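The Blue Tray

1

Giuliana said the tray would change everything. She had said the same about the hooks in July, and about the label maker, which Teófilo still couldn't find.

"It's a tray," he said.

"It's a place for things."

He had owned plenty of places for things. They filled up with dead batteries and keys to flats he'd left years ago. Still, she had cleared the white table down to its surface and put the blue plastic in the middle, and he supposed it looked cheerful against that grey wall.

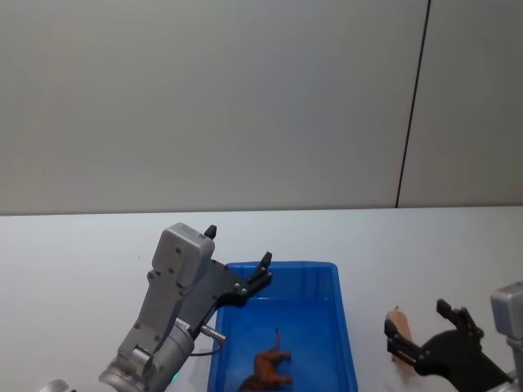
2

By Thursday he was putting his post in it. He didn't mention this.

"Working, is it?" Giuliana asked from the doorway.

"Too early to say," said Teófilo, and moved the gas bill so that it lay straight.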